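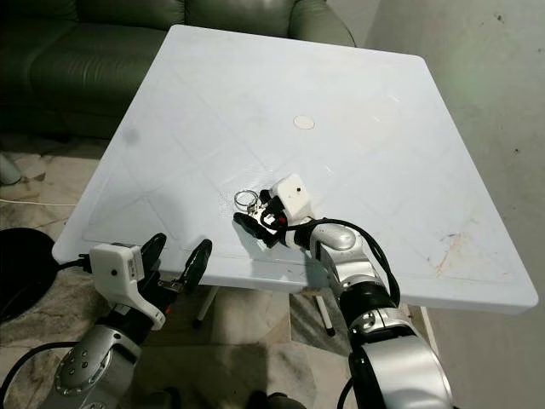
White table, raised diagonal lines in the top

Gevumis 1.4: input buffer changed in the Lusholm chapter?

brackenfold
Posted Tuesday, March 17, 2026

Since the 1.4 update the wall jump in Lusholm room 91 fails for me at the second pillar. Same inputs, same pad, same monitor. On 1.3 I cleared it most tries. The patch notes list "minor movement fixes" and nothing else. Has anyone compared the two builds?

PC version, vsync off, frame limiter at the default setting. No mods.

tidemark_b
The buffer is unchanged. What moved is the corner correction. On 1.3 the game nudged you round a ledge if you clipped it by a few pixels, and in Lusholm the value was higher than in the rest of the game. 1.4 appears to use one value everywhere. You are clipping the underside of the pillar and losing the jump.

Jump slightly later and it works.
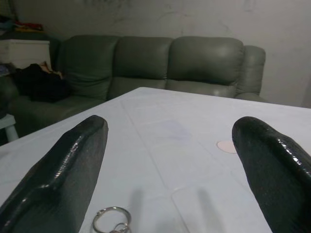 Pale tabletop, two black gripper fingers

oxlip
I don't agree. I loaded the room with the debug overlay on and the jump was rejected while I was well clear of the corner. If it were corner correction, the overlay would show a collision on that frame. It shows none.

My money is on the moving platform timer. The platform cycle in that room was 3000 ms and is now 3006. After enough cycles the pillar is in a different place when you arrive, so muscle memory from 1.3 is wrong.

tidemark_b
Six milliseconds per cycle is less than one frame at 60. You would have to stand in the room for a long time before it mattered.

oxlip
You do stand there for a long time. The timer doesn't reset on death, only on leaving the room. Anyone practising the jump will drift.

brackenfold
I'd been in the room for the best part of an hour, so that could fit. I left through the west door, came back in and got it on the fourth attempt. Then I stayed and retried, and it was fine for a while and then went off again.

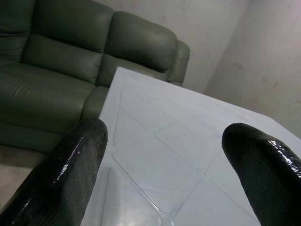 I still have the 1.3 build installed in a second folder. I'll run the same test there tonight with the save copied over. Does the save format differ between versions?

Lụa Vi
The format is the same but 1.4 writes an extra field for the Sutherland bonus rooms. 1.3 ignores it. Going back the other way is safe as well. Make a copy first regardless.

On the original question: both of you may be right. I stepped through some 2000 frames on each build. The corner value is lower on 1.4, and the platform cycle is longer. I couldn't reproduce a rejected jump clear of the corner, so if oxlip has the overlay recording I would like to see it.

oxlip
I'll upload it. It was recorded at 30, so the frame in question could be missing.

tidemark_b
Then it doesn't show what you said it shows.

oxlip
It shows the jump being rejected. What it doesn't show is why.

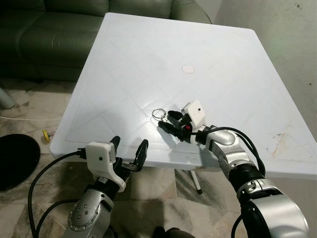
Table with a small round disc set into the top

ferrule
Gular support replied to my ticket on this. They confirmed the timer change is a rounding error and said a fix is planned for July. Nothing about corner correction. I asked again and the ticket was closed.

Until then, leave and re-enter the room every few minutes.

brackenfold
Tested on 1.3. No drift after an hour, and the second pillar is more forgiving, as tidemark_b said. I'm staying on 1.3 for this chapter and will update for Sutherland.

tidemark_b
Note that the leaderboard won't accept 1.3 times from now on.

brackenfold
I'm not submitting. I only want the room finished.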